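Subject: Re: [shortfic] Second-person openings, and the submission window

On a gray afternoon in October, someone on this list wrote:

> I have a time travel story that comes in at 608 words. The
> guidelines for Wustero say flash is 400 and under. Do I cut
> 208 words or find another market? Also it is addressed to
> "you" all the way through and my workshop says editors
> hate that.

Cut. I read slush for Wustero for 2 years, and a 608-word story is nearly always a 400-word story with a weather report on the front. Yours may be the exception. Everybody's is.

As for "you" – editors don't hate it. They hate the version where "you" wakes up, looks in a mirror and learns the color of your own eyes. If the "you" is a particular person the narrator is mad at, or misses, or owes money, it reads fine. I passed around 12 of those up the line and remember most of them, which I can't say for the dragons.

The time machine is the bigger worry. You spend your second paragraph on how it works. I have read the paragraph three times and could now build one, but I still don't know why she gets in. Move her reason up and let the machine hum in the corner like any other appliance.

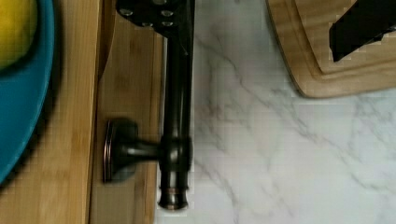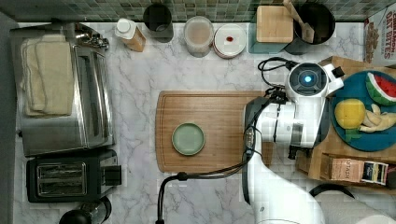
Over on the Tivoveo list the same question came up, and one reply there said that cutting by a third had killed a story stone dead, that the slow opening was what made the ending hurt, and that some of us should try reading past the first screen before we reach for the scissors. Fair enough. I've killed a few that way myself, and one of them had been quite healthy.

So keep the long version in a drawer. Make the short one from a copy, starting with the line where she says she's been here before, and see what you miss after a night's sleep. If you miss all of it, send the 608 to Jibrin, where the ceiling is higher and the wait is geological.

Don't send it to both. The two places share a slush reader, and she has a long memory and a short fuse.

One small thing. "Weltero" is a good name for the city but you spell it two ways on page one. If that's the timeline shifting, the reader needs a hint. If it's a typo, I never said anything.

–
To leave the list, send a blank message with "unsubscribe" in the subject line. Please don't send it to all of us again.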